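Lebrun Teleoperation and Demonstration Kit

Hand-held leader arm, foot pedal, recording software and simulator rooms for teaching pick-and-place jobs

Sold by Hondby Equipment. Page text and bench notes by Ragnvald Lindholm.

Overview | What's in the box | Simulator | Our notes | Specifications | Ordering | Questions we get

Overview

Lebrun is a kit for showing a robot arm a job instead of programming it. You hold a small leader arm on your desk, the big arm copies you, and the software records joint positions, gripper opening and camera views while you work. Do the job enough times and you have a set of demonstrations to train from.

The maker's leaflet says "teach any task in an afternoon." We asked them to take that line off the material they send us and they haven't, so we'll say it here: budget more than an afternoon. Recording goes fast once you have the feel of the leader. Getting the feel takes longer, and what the trained arm does with your recordings depends on how steady they are, how varied they are, and which learning code you use. Lebrun doesn't come with a learning method. It records, replays and exports. Some customers have been surprised by this after the invoice.

With that said, it's the kit we keep on our own bench, and of the three we've stocked it has given us the fewest returns.

What's in the box

Leader arm, desk clamp mount, with trigger grip
Foot pedal (start, stop, discard)
Control box with power supply
Two cables for the follower arm, one short, one long
Software license for one workstation
Simulator package with the Kandel rooms
Printed setup card

The follower arm and gripper are not included. Neither are cameras. The photo on the carton shows both, and we've had calls about it.

The simulator

Every kit comes with Kandel, a set of simulated home rooms you can drive with the same leader arm. This is the part of the product we were most doubtful about and the part we now tell people to open first. You can learn the trigger, the pedal and the arm's reach without denting anything. Tasks are short household jobs: put an item on a shelf, close a door, clear a surface. The hallway room is a tidying job with shoes and a rack, and it's harder than it sounds.

Shoes are a good test for a beginner. A shoe has an opening, a soft-looking upper, a stiff sole and no obvious handle, and where you grab it decides how it can go into the rack. Most people grab whatever is nearest, swing the arm over, and then find the shoe is pointing the wrong way with the wrist already near the end of its travel. Then they let go, regrab, and record all of that as part of the demonstration. If you train on that, the arm may learn the fumble along with the job.
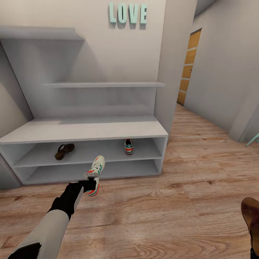 Kandel hallway room: one sneaker in the gripper near the empty lower shelf, its match on the shelf above.

A heel-down carry like this leaves you a choice to make at the rack. You can level the shoe before going in, or set the heel down first and lower the toe. We've had cleaner recordings by leveling first, though it takes longer and our fastest operator disagrees. Pick one way and stick with it through the whole set. Mixed habits from two operators gave us our worst results on this job.

A word on how far to trust the simulator. The rooms look fine. Contact is another matter. Kandel's shoes behave as stiff objects, so you don't get the heel folding in under the fingers or a lace catching on a fingertip, and both happen on our bench. Success in the simulated hallway tells you that your approach and your reach are sound. It tells you very little about grip force. We would not quote a simulated success rate to a customer, and we'd ask hard questions of anyone who quoted one to us.

Our notes from the bench

We ran our own trial in September with a rack and a pile of used shoes, since the maker's demo uses one pair of new ones. Two operators, 300 recordings in all. What follows is opinion from that work.

The leader arm is light and the joints are smooth. There is no force feedback. The first leaflet we were given used the phrase "feel what the robot feels," which is false for this model. You judge contact by eye. Until you're used to it you will push the rack backward, so fix it to something.

The trigger is good. Half travel gives you a partly closed gripper and it stays there if your finger does. Cheaper leaders we've tried are open or shut with nothing useful in between, and that is no way to handle a sandal.

The pedal is flimsy. The discard switch sits too close to stop, and one of us threw away a good run by stepping wide. You get a prompt before the file is deleted, but the prompt accepts the pedal as a yes. We've complained. For now you can turn off discard in the settings and sort your files afterward, and we recommend that.

Lag over the short cable is not something we notice. Over the long cable we don't notice it either. Over a wireless link we do, and we don't support that setup, whatever the forum says.

Remote control from another building is offered as an add-on by Drodia, who write the software. We tried it on a Sunday with nobody else on the network and it was usable. On a workday morning it was not. If you want it, ask for a trial on your own network at your own busiest hour before paying. Drodia will agree to this if pressed.

Recording by hand

Lebrun also supports hand guiding, where you grip the follower arm itself and walk it through the motion. It needs a follower with a free-drive mode, and not all of them have one. We list the ones we've tested on the order form.

Hand guiding is easier to learn. A new person can move the arm through a shelf job within minutes. The trouble is that your own arm and shoulder end up in the camera view, and the recording contains a person who won't be there later. Some people record the motion by hand and then replay it with everybody standing back, keeping the camera views from the replay. The software handles this well. Replay assumes that everything starts exactly where it started before, so mark your positions with tape.

For anything involving a reach into a low compartment we prefer the leader arm. Crouching next to a rack while steering a heavy forearm gets old by the tenth try, and tired demonstrations are sloppy ones.

Specifications

Leader arm: six joints plus trigger
Mount: desk clamp
Longest single recording: 600 seconds
Export: plain joint logs with matching video, or the maker's own packed format
Camera inputs: up to three
Simulator: Kandel rooms, 12 at the time of writing
Memory needed on the workstation: 16 GB, and we'd want more with three cameras running
Force feedback: none
Warranty: one year on the leader and control box; the pedal is covered for 90 days, which tells you something

Use the plain export if you can. The packed format is smaller, but only Drodia's tools read it, and we don't like leaving customers' work in a box with one key.

Ordering

Kits ship from our own stock. Follower arm cables differ by brand, so fill in the model on the order form or we'll have to call you. Additional workstation licenses are sold one at a time. There is no site license, and asking us for one won't help, though asking Drodia might if enough people do it.

We will take a kit back within 30 days if it's complete and the clamp hasn't been drilled. Yes, people drill the clamp.

Bench visits are free and worth doing. Bring the object you want handled. You'll get an hour on the leader, and you can take your recordings home on your own drive. If we think the job is a poor fit we'll tell you, and we've sent people home with that answer.

Questions we get

How many demonstrations do I need?
We don't know your job, so we can't say. Record a small set, train, see where it fails, and record more of that part. Be wary of a seller who gives you a number before seeing the object.

Can I mix simulated and real recordings?
The software lets you. Our results were mixed and we haven't done enough to recommend it. Keep them in separate folders so you can back out.

Can I bring my own objects into Kandel?
Yes, as scanned models, with some work. Weight and friction have to be set by hand, and the defaults are poor. A scanned boot we loaded weighed nothing until we fixed it.

Does a failed attempt have any value?
Keep it, labeled as failed. Storage is cheap and you may want it later. Don't leave it in with the good ones.

Is it safe to run with people in the room?
The kit has no safety rating of its own. Your follower arm's stops and limits are what protect you, and a leader arm gives you a very easy way to move a heavy machine quickly. Set the speed cap low for the first week. The setup card puts this on the back, in small print, so we're repeating it.

Will there be a version with force feedback?
The maker says so. They said so last year too. Buy this one for what it does now.

Related items: spare trigger grips, long follower cable, replacement pedal, camera brackets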